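Komedska Paired Hand Gripper Kit

Product code family: Komedska / Handheld / Paired
Status: in production
Page revised Jan 14, 2018

The Komedska paired kit records two-handed manipulation examples without a robot in the room. An operator holds one gripper in each hand and performs the task directly. The recordings are then converted to gripper trajectories and used as training examples for a policy that will later run on a two-arm station.

The kit is intended for groups that already have a learning pipeline and need more data than teleoperation gives them. It does not include training software.

Tracking

Each gripper carries a marker cube at its base, above the hand. The cube faces are printed with square black-and-white patterns, and no two faces in a kit share a pattern. Pose is solved per frame from whichever faces are visible to the head camera. When both cubes are lost for more than 10 consecutive frames, the segment is flagged and left out of the export unless the user restores it by hand.

Marker cubes are keyed left and right. Swapping them will not stop a recording, but the two trajectories will be exchanged in the export. 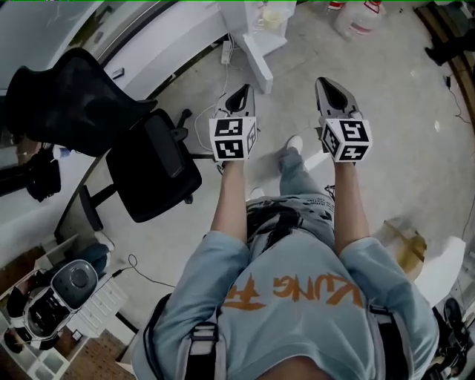 Paired grippers held upright, marker cubes mounted above the hands. Head camera view.

Wearing and starting position

The harness is worn over ordinary clothing, one strap over each shoulder, and adjusted before the head camera is put on. Start every recording with both grippers in front of the body and both cubes in view. Hold for 2 seconds. The export tool uses this pause to align the left and right streams, and recordings without it have to be aligned manually.

Long sleeves should be kept clear of the cubes. Loose cuffs are the most common cause of dropped poses in customer recordings sent to us for review – ahead of poor lighting.

Reference data

A reference set is supplied with each kit. It was collected by Reiko Hirose and Yuto Ogura at the Hattori site and contains 2,414 recordings, of which 1,376 are two-handed throughout. The remainder use one gripper while the other is held still. Both groups are labeled in the index file.

Supplied items

Gripper, left and right
Marker cube, left and right
Shoulder harness
Head camera mount
Calibration board
Reference set on drive

Spare cubes are sold in pairs only. Cubes with scratched or faded faces should be replaced, then the kit recalibrated with the board.

Compatibility

Exports load directly into Grundadetti 2 and later. For other formats, contact Renji Honda in applications support before ordering. Orders and repairs are handled through Hanwood.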